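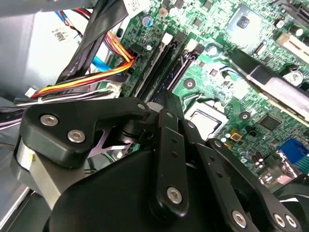 Introduction to Automation
Handout 6: Can a machine do the job yet?
June 2021

Read this before the lab. Bring a pencil and your copy of the task sheet.

1. What we mean by a chore

A chore is a small job that a person does without much planning. Folding a towel is one. Changing a memory module in a desktop computer is another, and any repair shop does it many times a week. A factory line repeats the same motion on the same part. A chore changes a little each time.

2. The memory module job

A person pushes back the latches, lifts out the old module, lines up the new one and presses until it seats. For a machine the hard parts are these:

Cables. Power leads and ribbon cables cross the board and bend when touched. Most planning software treats the world as rigid.

Room. The fingers may fit between the slots and the processor, but the links and bolts behind them need space too. Check the whole hand for clearance.

Glare. Bare metal and a shiny green board can wash out part of a camera view. Moving the lamp is often cheaper than changing the software.

Force. Too little and the module is not seated. Too much and the board flexes. People judge this by feel and by the click.

3. Small boards and fixtures

A circuit board held in a gray housing is an easier target than one deep inside a case. Blocks fixed to a surface give the machine known places to work from. The catch is that somebody has to make and place the fixture, and a home has none. Approach direction matters as well – a camera low on the hand sees mostly the hand itself when it looks up at the work.
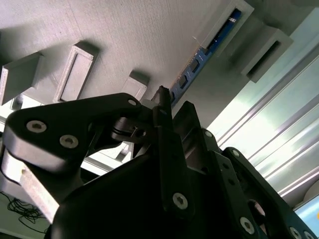

4. Where things stand

Machines do well when the part, the place and the light stay the same. They do poorly with cloth, loose wire and anything hidden. For this course, count a chore as done only if the machine finishes it with no help and can notice when it has failed.

5. For the lab

Work in groups of 2. Pick one chore from the Hondine task sheet and write out each step, including the ones your hands do without thinking. Mark every step that needs touch. Hand in one page per group in Hughes 2867.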